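MOLTERPORT TOWN LIBRARY
Board Game Lending and Play Project
Progress report to the Sarar Fund
Prepared by Teodora Ionescu, project lead
August 18, 2019

1. Lending

The lending shelf opened to all cardholders in May. Over 668 loans have been made since then, against a target of 13 per branch per week that we now think was set too low for the main building and too high for Mao Street. Loans run for two weeks with one renewal. Late returns have not been a problem, but missing pieces have.
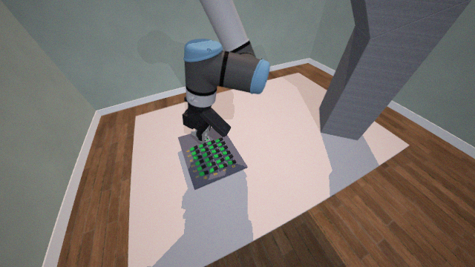
We have changed the check-in process as a result. Each box now has a contents card taped inside the lid, and staff weigh the box on return instead of opening every bag. A box that comes up light goes to the back office. The scale cost less than we had set aside, and the balance went to replacement dice and card sleeves.

2. Play sessions

Evening sessions run at the main building and at the Rallell branch. Families come early and leave early — the later hour is mostly adults who want longer games. We moved the start time forward by half an hour to suit the first group.

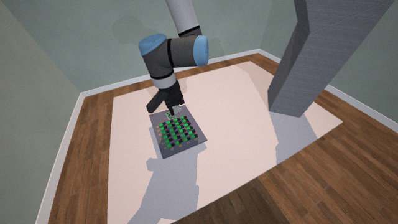

Page 2

The school break sessions were harder to staff. One was canceled on short notice and we have apologized to the parents who had signed up. A second staff member is now on the schedule for each date.

3. Spending

Spending to date is $2,168. Most of it went to games and shelving. Printing came in under budget.

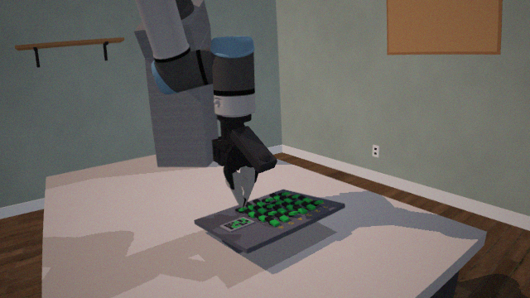

We ask to move the unspent printing money to the Mao Street branch, where the shelf is in a hallway and needs a locking door. The quote we have is good through the end of next month.

4. Next steps

The fall order covers 7 new titles, mainly games for two players and games with little reading. We will also translate the rule summaries that borrowers ask for most.

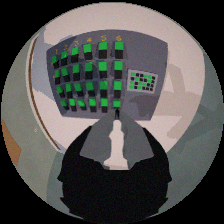

Green and black blocks set out in rows on a dark panel.

A final report with full loan records will follow when the grant period closes.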